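Academic Misconduct Reviews at Grarkgate: FAQ

13 January 2025 | Office of Faculty Relations
1 min read

Who can lodge a complaint?
Any student, staff member or outside party, in writing.

Does a complaint suspend tenure?
No. Tenure continues until the board votes under section 32.

How long does the inquiry take?
Up to 83 working days. Reports are filed at the Vetar Centre.

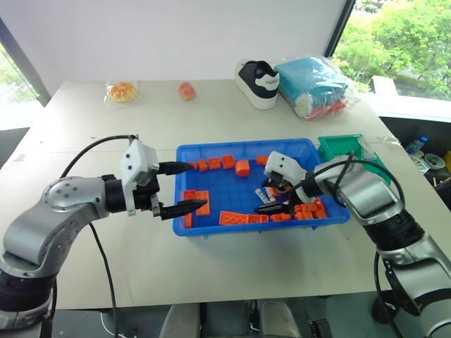
Can a finding be appealed?
Yes, on form 122, before the end of April.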